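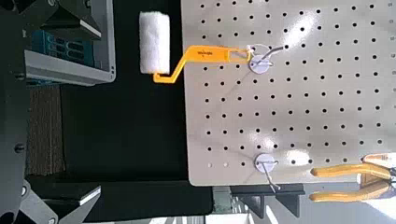 Peg by Peg: the Zedell hook planner in pictures

Welcome, and thank you for stopping by! Zedell is our planning software for hanging things up and taking them down again, which sounds like a very small job until you try to write it down for a computer. Bernardo Mota started it with a box model of a pegboard and a stubborn belief that hooks deserve their own kind of goal. Since then it has grown a perception side (we call that part Rutonley), a replay tool, and more settings than any of us can keep in our heads. I put these pages together after each long stretch of work, mostly because my notes are a mess and pictures help me remember what we were arguing over.

The opening picture is a wrist view, with the paint roller on the upper hook and the lower one free. I keep coming back to it on account of the bright band of glare running across the board. Rutonley uses the grid of holes to work out where the board is, and where the light washes the holes out, it has to carry on from the ones it can still find. Judite Cunha wrote the part that does the carrying on. Before her change, a missing patch of grid could pull the whole board estimate sideways, and the planner (which trusts whatever it's told, bless it) would line up very nicely with a hook a hole's width away from the real one.

The little white discs are good friends to us, too. We look for the disc first and the wire second, as the wire is so thin that it comes and goes with the lighting.
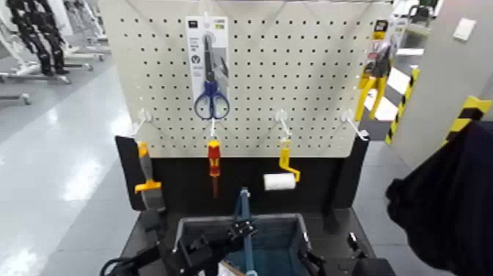
One row, four hooks, and a lot of planning

From up at head height you get the whole lower row: scraper, screwdriver, roller, and then the empty hook at the right. Every hook gets an entry in the scene list, marked taken, free or unsure, and I'm very fond of "unsure" because it took Benvinda Salgado and me most of August to agree that it should exist. A planner that's allowed to say it doesn't know can ask for another look before moving an arm, and we give it 200 milliseconds to make up its mind on which look to ask for.

The carded scissors and pliers higher up are in the list as well, as things to stay clear of. So is the blue rod standing up out of the bin, right down where the arms have to work. Man-lok Huang has been rewriting how tall, skinny obstacles are padded, and he's welcome to that rod as a test case for as long as he likes!

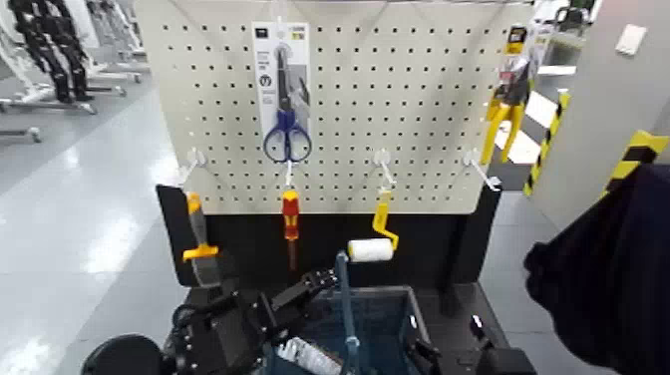 Hands in the way

You can see a black hand reaching in from the left and the other gripper over on the right, with the crate between them. Vasco Mendes looks after the self-filter, the bit of code that takes the robot's own parts out of the camera data before anything else gets to it. If it trims too little, the fingers become an obstacle and the arm refuses to go near itself. If it trims too much, you lose whatever was right behind the hand, and in a view like this one that could easily be the white item in the crate. His current version grows the trimmed area when the joints are moving quickly and shrinks it again as they slow down, and I've been very happy with it so far.
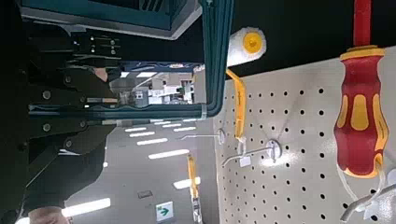
Sideways, as usual

The wrist camera doesn't care which way is up, so neither can we. The ceiling lights and the exit sign have gone over on their side here, and the board leans with them. Early on, Rutonley assumed that a hook's wire would always be found at the same angle to the bottom of the picture, and it was hopeless as soon as the wrist rolled. Now every wire is turned into the arm's base coordinates before anybody judges it, and the red and yellow screwdriver hanging by its white cord is the sort of thing we want to read the same way from any angle. The cord itself is still hard going. Loops of string are next on Judite's list.

Where to find the rest

The replay tool now has 223 saved runs in it, and if you're working on the Gikcombe branch you can step through them with the planner's choices drawn over the camera views. Please pull the latest Barros settings file first, or the hooks will be drawn in the old colors and you'll be as confused as I was. Notes on the cord problem are very welcome, and Benvinda is collecting them at the top of the planning board.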